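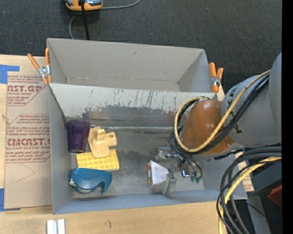
Cell 2 at Parum, August: the picking bin with the clamps near the divider.

Hi all, quick update on where your money went this month. Mostly it went into the bin!

The arm itself has behaved. I logged 969 picks since the last report and the only stops that cost me real time came from the divider. You can see how the paint on the lower half has scuffed away, and I don't love it. I put a straightedge on it Tuesday and the wall is still true, so for now the two orange spring clamps stay on and I check them at the start of each shift. Kaufmann quoted 400 dollars for a new divider with a tougher coating. I'd like to say yes to that (it's inside the repair line, so no new ask).

Cables next. The black bundle and the yellow one have to swing with the arm, and I was never happy with the slack. I redid the ties near the wrist, left the loop by the brown cover nice and big, and ran the arm through its full reach at slow speed, 36 times, watching for rubbing. No rubbing! The air hoses at the gripper got new fittings from Hunitz while I was in there, and the leak test passed on the second try. First try was me not pushing one in all the way.

The toy set is the same as before, cup and brick and so on, and the teal piece is still the one the gripper fumbles most. I think the finger pads are too hard. Softer ones are on order from Ekard.

Still to do: swap the pads, redo the gripper zero, then another 400 picks before I touch anything else. The acrylic sheet still has its paper on and I'll leave it that way until I've settled on the guard size. If you want the pick log in a spreadsheet, just shout and I'll send it over.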